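Threshold (doorway)

A threshold is the strip at the foot of a doorway, the bit you step over when you go from one room to the next. I've been collecting facts about them for 16 years, so bear with me if I run on a little! Older houses mostly have a raised one, often called a saddle, while newer homes tend to let the floor run straight through.

The word is a very old one in English. The first half is related to "thresh", in the sense of treading or stamping, and the second half is a puzzle that language people still argue over (I've read a fair few of those arguments and changed my mind twice). 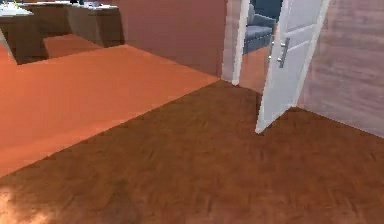

Customs are my favorite part. In plenty of places a bride gets carried over the threshold, and in Russia you don't shake hands across one - you step in first, then say hello. My friend Morven Matheson still won't pass me so much as a cup of tea through a door.

As for height, a low saddle with sloped sides is much kinder to wheels and tired feet. I swapped 3 of mine last February and kept the old oak ones in the garage.

See also: Door sill, Lintel, Door jamb

Last edited Mar 14, 2024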